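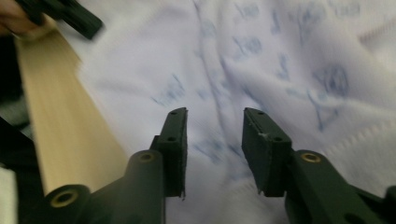
Le tissu : blanc, avec des motifs bleus

Plier un petit vêtement de bébé sans qu'il se défasse

Tsion Dinsa
Bonjour, je trie des habits de bébé pour une bourse en mai. Les petits hauts en tissu souple se mettent en boule dès que je les pose sur la pile. Je les plie en deux puis en deux, comme mes tee-shirts. Il y a une autre méthode ? Il m'en reste plus de 200 à faire avant vendredi.

Zarmeena Hashmi
Travaille sur une table, pas sur le lit. Tu poses le vêtement dos vers toi, tu rabats les deux côtés vers le milieu, les manches par-dessus, puis tu plies en trois en partant du bas. Si c'est un body, ferme les pressions avant.
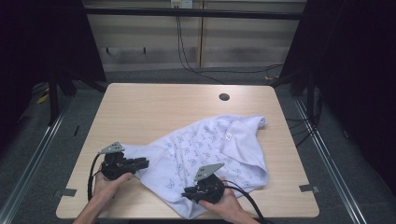 Le pliage ne tient pas si le tissu n'est pas à plat au départ. Je commence toujours par repérer l'étiquette et par tirer doucement sur les bords. Un vêtement chiffonné comme celui aux petits motifs bleu-gris, avec un coin qui remonte, il faut d'abord l'étaler entièrement et le lisser à la main - après, on plie. Pour la pile, dix pièces au maximum.

Maruyama
Moi je roule tout et je mets dans une boîte à chaussures. Ça va plus vite.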